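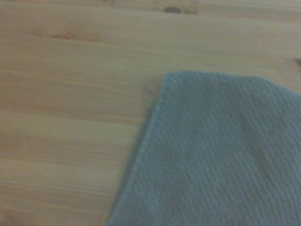

Tout est parti d'un torchon. Ma grand-mère en gardait toute une pile dans l'armoire du couloir, et quand notre enseignante nous a demandé de choisir un objet domestique pour le projet de deuxième année, je n'ai pas cherché bien longtemps. J'ai donc passé un semestre entier en compagnie de linge de cuisine, à le plier, le laver, le repasser, le regarder surtout, et je dois dire que j'y ai pris un plaisir que je n'attendais pas. Le tissu gris-bleu sur la table en bois clair m'a servi à apprendre mon vocabulaire : la bordure un peu plus pâle que le reste, le coin légèrement arrondi, les petites côtes serrées qui filent en diagonale. Avant ce projet j'aurais dit « un chiffon bleu » et je serais passé à autre chose !

Le sujet, tel que je l'ai finalement formulé après plusieurs essais (le premier titre faisait trois lignes, on me l'a gentiment fait remarquer), est le suivant : comment plie-t-on le linge de cuisine dans un foyer, et que deviennent les bords et les plis avec l'usage ? C'est une question modeste, je le sais bien, mais elle m'a obligé à entrer dans des cuisines, à parler avec des gens et à poser les mains sur les choses, ce que je n'avais jamais fait pour un devoir.

Le terrain

J'ai travaillé avec trois foyers de mon quartier et avec l'atelier de couture Simiyu, qui m'a prêté une table le mercredi... enfin, les après-midi où elle était libre, ce qui changeait chaque semaine. En tout, 13 personnes m'ont montré leur façon de plier. J'ai aussi pu consulter le carnet de l'ancienne blanchisserie Nerkulham, où chaque lot était noté à la main. Il compte 427 lignes, dont beaucoup se limitent à « torchons, mélangés », et j'avoue avoir passé plus de soirées que prévu à déchiffrer le reste.

Chacun a sa méthode, et chacun la croit universelle. Le pliage en trois dans la longueur l'emporte dans les familles où les torchons vont au tiroir. Sur étagère, on plie plutôt en quatre, le pli vers soi. Une dame roulait tout - absolument tout, même les nappes - et m'a expliqué pendant une heure entière pourquoi les autres avaient tort. Je n'ai pas su la contredire et je suis reparti avec un bocal de confiture.

Les bords

C'est la partie que je préfère. L'ourlet travaille autrement que le milieu du tissu : il est plus épais, il rétrécit à sa manière, et quand les deux ne s'entendent plus, le bord se met à onduler. On le voit très bien en posant le linge à plat sur une table, sans le tirer. Un bord presque droit qui prend une petite courbe près du coin, cela suffit déjà pour que le pliage parte de travers, et l'on se retrouve à corriger avec la paume sans même y penser.

J'ai comparé deux tissages, que j'appelle dans mes notes Brister (à côtes fines) et Pukow (lisse). Le premier cache assez bien les faux plis dans son relief, le second les montre tous. Mes échantillons n'étaient pas assez nombreux pour en tirer une règle et je préfère le dire clairement.

Ce que je referais autrement

Je commencerais par le repassage, que j'ai laissé pour la fin. Il m'aurait fallu aussi une lumière constante : en juin, près de la fenêtre, les reliefs du tissu ressortent ou disparaissent selon l'heure, et une partie de mes croquis est inutilisable. Et puis je demanderais dès le départ aux gens qui leur a appris à plier. Quand j'y ai pensé, il ne me restait que deux visites.

Merci à l'atelier Simiyu pour la table et le thé, et à ma grand-mère, qui a relu ces pages et trouve que je plie toujours aussi mal.

Bakari Mabula
21 janvier 2022

200 partages · 3 commentaires

Odile
Chez nous c'est en trois, toujours en trois ! Très jolie lecture, merci.

Marcel_B
Est-ce que les croquis sont visibles quelque part ? Même les ratés m'intéressent.

Fanny
La dame qui roule les nappes, je crois bien que c'est ma tante.

Contact | © Projets étudiants | Haut de page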